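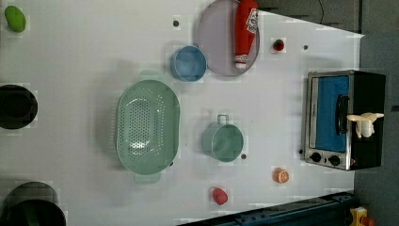 Play kitchen assistant, casual, Gilirport

Prestaseo is looking for a casual assistant to look after the play kitchen sets we lend to playgroups and family day carers. The work is two mornings a week at our Gilirport rooms, starting in January. It would suit a student or someone coming back to work.

You will:
- unpack returned sets and lay everything out on the table
- wash and dry the pots, bowls, plates and colanders
- wipe down the play food, sauce bottles and toy toaster ovens
- check handles and lids for cracks and put damaged pieces aside
- repack each set against its card and label the tub

The small pieces go missing most often. A strawberry can end up inside a pot and not be noticed until the next family opens the tub, so we need someone who will look properly.

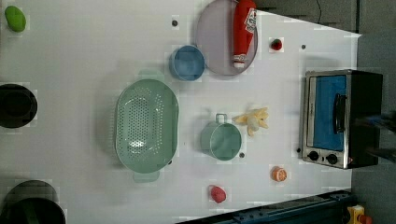
Sets are kept by colour and size where we can manage it, but many are a mix of old and new pieces and that is fine. You don't need experience. You do need to be comfortable standing for most of the morning and lifting a full tub onto a shelf. A current Working with Children Check is required, as families sometimes come in to swap sets.

To apply, send a short letter and the name of one referee to Valter Lindholm, Prestaseo, PO Box 2802, Gilirport. Please don't send original certificates. Applications close Friday, September 11, 2020.

Recent notices
Driver, Midtbø run
Toy repairs: help wanted at Pisach
Holiday opening hours
Donating play food and cookware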